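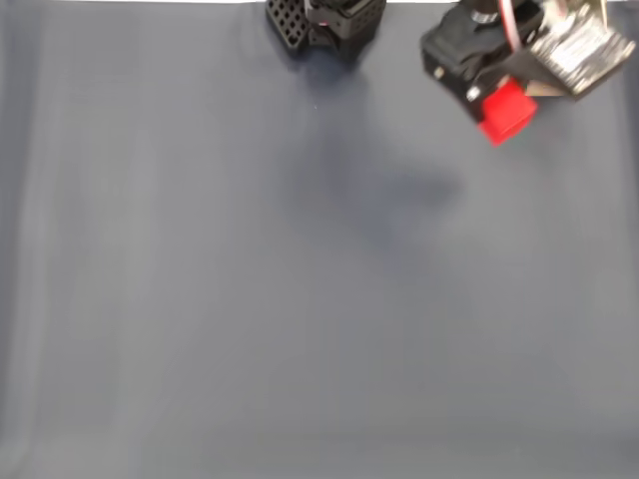
Trivutora open day on Saturday – who went?

marlo_bench
I went to the Trivutora open day with my son and we stayed nearly 3 hours. The best part for me was the table with the gripper. I liked the finger with the small square holes, it looks so light beside the rest. I asked if it bends around the thing it holds and the lady said yes, a little, but softer material would bend more.

tinplate2
We were there too, in the afternoon group. I must say I was disappointed. In the programme it was written "live sorting", and in our group the arm made 2 tries and then they talked about software until the coffee. The Vatau demonstration last year was much more lively.

marlo_bench
Maybe it depends on the group. In the morning they let people ask for a repeat, and they did it slowly. I do not agree that the talk was boring, I learned why they prefer a plain grey cloth under the arm.

Histik
I am with tinplate2 about the programme, but Vatau is not a fair comparison. They show the same movement all day. My photo is from the table by the window, with the beige container and the white cloth inside.

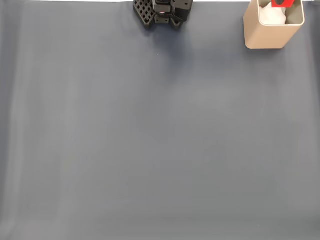

Practical things for the next visit

Histik
Some people asked me by message, so I write it once. Parking is behind the Hartley building, the front is only for deliveries. Go in the morning if you can. Children can come near the table, but they must stay behind the tape.

tinplate2
Is the Hartley entrance open before ten? Last time I walked all around the building.

Histik
Yes, the side door. Ring the bell 2 times.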